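Painting a small room a dark color -- how many coats before I give up?

maplekettle
24 February 2020
Hello all, and thanks for having me! I've been reading here for ages and finally have a question of my own. We want to do one wall of our little back room in deep red, and keep the patterned paper on the wall beside it.
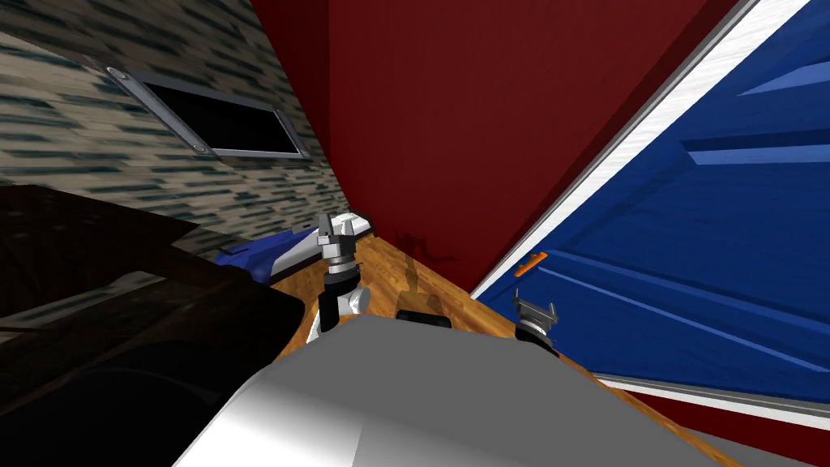
My sister swears by a gray primer first, and my husband thinks that's money down the drain. I've looked at Oveo and Katen paint and can't choose between them, so please, tell me what you'd do.

Reply from porchlight97
Gray primer, every time, bless your sister. I skipped it once and needed five coats, and I could still see the old yellow when the sun came in. With primer it was 2 coats and done. Leave your wood floor alone until the walls are finished, too.

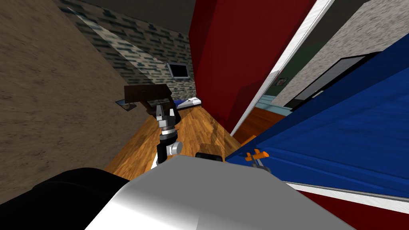

Reply from dustyhinge
I'm going to disagree a little, and I mean it kindly -- a good tinted paint covers fine alone if you let it dry overnight. I used Katen in our hall and it took nearly 20 hours to stop feeling tacky, but oh, the color!

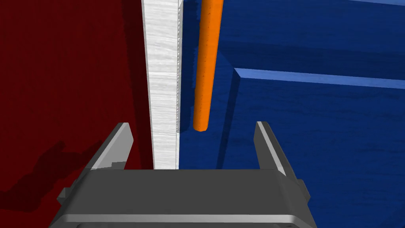
Reply from maplekettle
You're both so kind. I'm siding with my sister (don't tell her) and buying the primer tomorrow.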